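Re-taping the sorting table

The sorting cell at Tillwood started missing its drops again in November, so I spent an afternoon setting the table up from scratch. I hadn't touched it in 212 days, going by the notebook.

Maëlle Lévesque had already checked the arm and found nothing wrong with it. The bins had crept. Every time someone empties one it goes back a little off, and the drop points in the program stay where they were.

I peeled the old tape, wiped the table with alcohol and put down new strips, blue and red – 5 in all. Then I jogged the arm to each one and saved the point again. Job 2607 on the Zinchenko controller holds the old set if I need to go back.

The bins stand near the wall, gray on the left and yellow-green on the right. Cans go in the gray one. I left a gap between them, and the front of the table stays clear for picking.

I still want to run up to 200 picks before I trust it. The gripper pads are due too, but the new ones are on order from Junton.
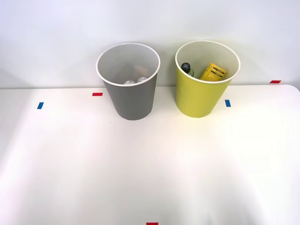

Both bins back by the wall, with the new tape down.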